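1/ Our paper is finally out, so pour yourself a cup of something, because I'm going to ramble. It's called Kelix, it's about teaching a robot arm to pick the right thing off a cluttered table, and it has eaten most of my year (happily, mostly!).

2/ The question we started with was a small one. If you train an arm entirely in simulation, does it matter whether the objects make any sense together? Most training tables are terribly tidy: mug, bowl, spoon, another mug. Rostyslav Palamarchuk wondered over lunch what would happen if we simply threw anything at it, any size, any way up, and I'm afraid we all got rather carried away.

3/ So we built 2654 simulated tables, drawing from a pool of 911 scanned and modelled objects, with the lighting and the wood changed each time. The one below has Domain-Driven Design sharing a table with an effects pedal, a truck cab, a potted plant and a big grey and white animal. I'm very fond of it.

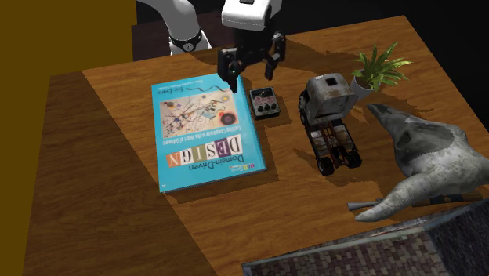

4/ Now the result! We trained two copies of the same policy, one on tidy tables and one on the muddled ones, and tried both on 145 real tables in the lab at Metdale. The muddled one came out ahead by 19 percentage points, and most of that gain was on thin flat things like books and folders, where the tidy one kept pressing down on the middle of the cover and going nowhere.

5/ My favourite bit is in the appendix, as ever. Taking the silly large objects out again lost us more than half the gain. We think the arm was learning to plan its way in around them, but I'd want another round of tests before I said that any louder.

6/ What it still can't do: anything floppy, anything see-through, and one particular oven glove. We also only used a two-fingered gripper throughout, so please don't read too much into it if yours has more.

7/ Huge thanks to the Skakedon lot for lending us their cluster overnight, and to Ospina for the object scans. Code is going up in July once I've tidied the comments, some of which were written at 3am and read like it. Questions very welcome, I'm about all evening!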